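Grokden handling rules, progress to Monday, April 12, 2021
Prepared by Conall Horgan for Vunton

We now have 709 recorded sessions checked against the draft rules. I'd be careful with that number. It tells you the forms were filled in, and very little about whether anyone picks things up better than they did in January.

The rule that causes most arguments is 3, on jaw clearance at the rim of a container. Miklós Pap wants a fixed minimum gap. I think a fixed gap suits a bare bench and falls apart on a crowded home table, so the draft still says "clear on both sides" - vague, but people follow it.
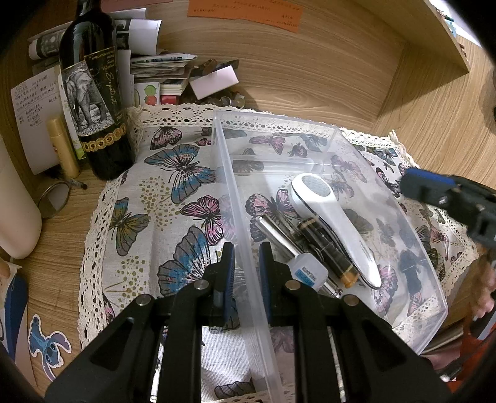 Rule 6, on keeping hands away from the jaws, is in better shape. Reviewers mark it the same way nearly every time. Pad wear is still checked by eye, and I don't trust it.

Skiseo has offered us its own checklist as a ready-made standard. We read it twice and found nothing in it on shared tables or two-gripper work, so I can't recommend paying for it.

Still open: the wording of rule 3, and a second reviewer. Miklós will send the revised draft once both are settled.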